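Kitchen & Table > Linens > Reviews

The Hallico Fern Table Mat, Lived With

By Pascual Insaurralde
January
5 min read

I have owned a great many things that were meant to go under other things. Coasters, trivets, a cork slab shaped like Portugal. Most of them did the job for a month and then retired to the drawer where the takeout menus live. So when I say I have developed feelings about a table mat, please understand that I came to it with the usual level of cynicism and a coffee stain to hide.

The mat is the Hallico Fern, the square one. It has pale grey-blue fern leaves and little peach-orange flower heads on a light background, and the catalog calls this pattern "Purley," which to me sounds like a suburb where everyone has a good hedge. You can also get it in a solid called Oat. I looked at Oat for a while. Oat looked like the inside of an envelope.

Mine arrived rolled in a tube, as these things do, and spent its first Monday trying to return to the tube. Hallico's leaflet says to lay it flat overnight "under light weight." I used two phone books' worth of cookbooks and a cast iron pan, and by morning three corners had given in. The fourth took until Thursday and still lifts a little when the heating comes on. I have come to think of it as the mat's opinion.

Once flat, it's a good surface. It doesn't slide. Things set down on it make less noise than they did on the bare table, a point in its favor if you share a home with anyone who puts down a mug the way a judge uses a gavel. Soup wipes off. Beet juice wipes off if you're quick about it, and leaves a faint pink memory if you take a phone call first. The ferns are drawn well enough that a crumb or two goes unnoticed, and I consider that the most useful thing a pattern can do.

Where I expected trouble was with gifts. I put together fruit baskets for people, mostly neighbors and the occasional relative who has had something removed, and I do it at the table, with a cloth wrap and some flowers if there are flowers. A busy mat under all that could easily look like a wallpaper shop after an earthquake. It doesn't. The colors are quiet enough to stay behind whatever you put on them, and a dark wrap in particular looks very smart against the ferns.

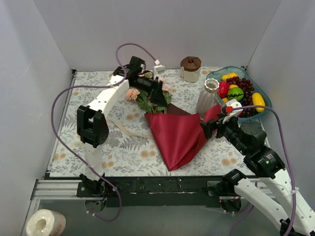 The Fern mat with a dark red wrap, a fruit basket and a small bunch of pink flowers.

The wrap, for those who will write in, is a Tello fabric square. I like it more than I wanted to. It's easy to pull up around a basket one corner at a time, and it holds a knot without sulking. My old wraps were paper, and paper remembers every mistake you make. My only complaint is that Tello folds its squares into eighths for shipping, so the first thing you do with your lovely new cloth is iron it.

Back to the mat. I lent it to my friend Chang-ho Son for a weekend, and he returned it with the verdict that it was "fine, for a mat." He uses an Unton, the thick quilted kind, and he's loyal to it the way some people are to a baseball team that loses. I've eaten off the Unton. It's softer, and glasses wobble on it. For wrapping, kneading or anything that involves leaning your weight on the table, I'd take the Hallico.

What I'd change: the edge finish, which is tidy on three sides and looks a bit hurried on the fourth (the same side as the lifting corner – draw your own conclusions). Also the care label, which is large, white and stuck to the underside with real conviction. I got most of it off.

Would I buy it again? Yes, and in the same pattern, though I'd store the tube somewhere the mat couldn't see it. If you have a round table, wait for the round version, which Hallico lists as coming soon and has listed that way for as long as I've been looking.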